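Nirkach opens its set-up notes for the two-arm phone cell

October 2023 - for immediate release

Nirkach, the small automation workshop, is putting out the full set-up and care routine for its two-arm phone handling cell. Free to read, no sign-up. Customers kept asking for it so here it is, all in one place.

The notes cover the Fesen cell start to finish. Bolting the arms to the front rail, routing the cables, checking the lights, squaring up the table. Allow 95 minutes for a first set-up, less once you've done a couple.

Most of the call-outs we get are cables. Too tight and they tug at the wrist, too slack and they catch on the other arm. Leave a proper loop at the gripper end and another at the base, then run each arm through its whole reach by hand, power off, before anything else.

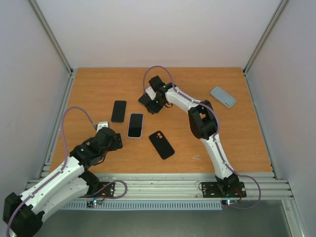 Mounting plates next. Check the screws after the first 80 hours, then every 300. A plate that has shifted even slightly will throw the pick points out, and people end up re-teaching the arm when all it needed was a allen key. Wipe the table while you're there - grit scratches screens.

Gripper pads are the part that wears. Swap both sides together, never just one. Spare pads come from Gauthier in packs of 100, same fitting as before, and old stock still works.

There's also a section on Nikico, our teaching software, with the order to home the arms in. Left first, then right. Do it the other way round and they can meet over the middle of the table, wich is a bad morning for everyone.

A second part, on replacing a wrist motor, follows in November. Printed copies on request from the Nirkach service desk.

Ends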